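Parnenov Scene Planner 3

Motion planning for cluttered tabletops. Loads your sim rooms, builds collision meshes, hands paths to your controller. No retraining for new objects.

- Replan at 100 Hz
- 2 licence seats included
- Python and C++ bindings
- Lirnetmont export (beta, expect a few rough egdes)

Figurines with raised arms, shiny dishes, thin chair spindles, all handled in the default profile.

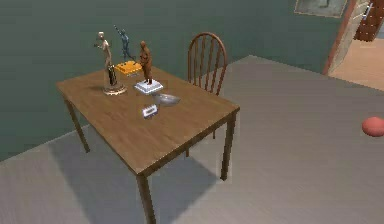
Linux only for now, Windows build comes in August. Upgrading from Hanus? Old config files still load. Questions to Yiran Jia, support desk, ext 74.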